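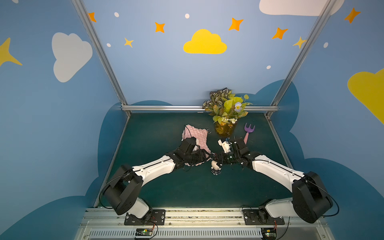
Can a small charm be left on a knitted pouch all the time?
It can, if the charm is light and the ring goes through the metal fitting, never through the knitting. Take it off for washing.

Section 2: Fitting a charm and looking after the pouch

This section covers the Taltano knitted pouch, part 558, and any small keyring charm you choose to hang from it. It replaces the leaflet that came in the July packs, which said the pouch needed "no care whatever". We have yet to meet a knitted thing of which that is true.

Fitting the charm

1. Empty the pouch and lay it flat on a table, metal fitting towards you.

2. Pull the fitting gently. A little give is normal. If you see a stitch open up beside it, stop and go to "Loose stitches" before hanging anything from it.

3. Open the split ring on the charm with a thumbnail or the back of a butter knife. The Viklund opening tool sold for this job also works, but we couldn't find anything it did that the butter knife didn't.

4. Feed the ring through the fitting and turn it until both ends have passed through.

5. Lift the pouch by the charm and look at the corner. If the corner stretches into a point, the charm is too heavy or the pouch is too full.

Note: The largest charm we would hang from part 558 weighs 17 grams. Larger ones are sold as suitable. They will hang there, certainly, and the corner will follow them down.

Caution: Small charms and split rings are a choking risk. Keep them away from children under three.

What to put in it

The packet says "holds all your essentials". Read that as coins, a folded note, a lip balm or a door key in a sleeve. Bare keys catch on the yarn from the inside. Pens are a bad idea in any knitted bag, whatever the cap promises.

A wavy stitch stretches more easily one way than the other, so fill the pouch and then check its shape before you carry it about. If it has gone wide and short, take something out.

Keeping the texture

1. Shake the pouch out by hand after use, with the opening facing down.

2. Pick off lint with your fingers. Sticky rollers lift the lint and then start on the yarn.

3. Leave the loose fibres along the edges alone. Some fuzz is to be expected on soft yarn.
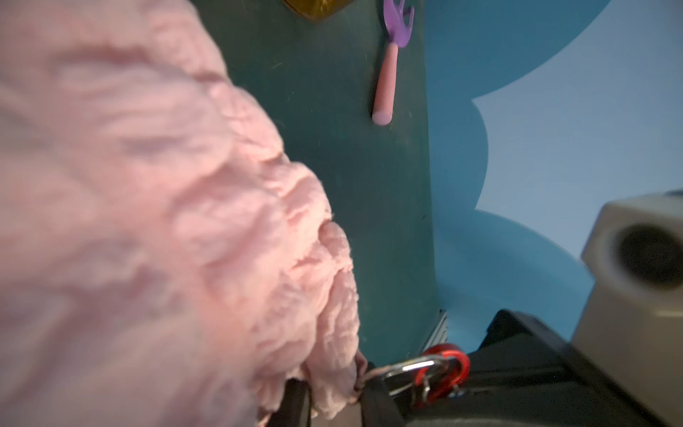
4. If the fuzz has turned into hard little balls, snip them off one at a time with nail scissors, holding the blades flat. We tried an electric bobble remover on a spare pouch and would not do it again.

Washing

1. Remove the charm and empty the pouch.

2. Turn it inside out and wash by hand in cool water with a little mild soap. The label allows a machine wash in a net bag. We are not convinced, and the label doesn't say what happens to the metal fitting.

3. Press the water out in a towel. Do not wring.

4. Pull it back to shape and dry it flat, away from radiators.

Caution: Pinks and reds may give up some colour in the first wash. Wash the pouch alone, even if the shop told you the dye was fast.

Loose stitches

Do not cut a pulled loop. Push it through to the inside with a blunt needle and ease the slack along the row, a stitch at a time. If the strand has already broken, tie the two ends together on the inside and leave the tails long.

"Self-mending" yarn sprays are sold for this. We used one as directed and ended up with a stiff patch and the same hole.

Spares

Replacement fittings come from Larkorier under order code 131. They are supplied without thread. The Drenungate fitting looks much the same and costs less, but its gap was wide enough to let a thin split ring slip out, so check yours before trusting it with a charm you like.

Sheet revised November 2023.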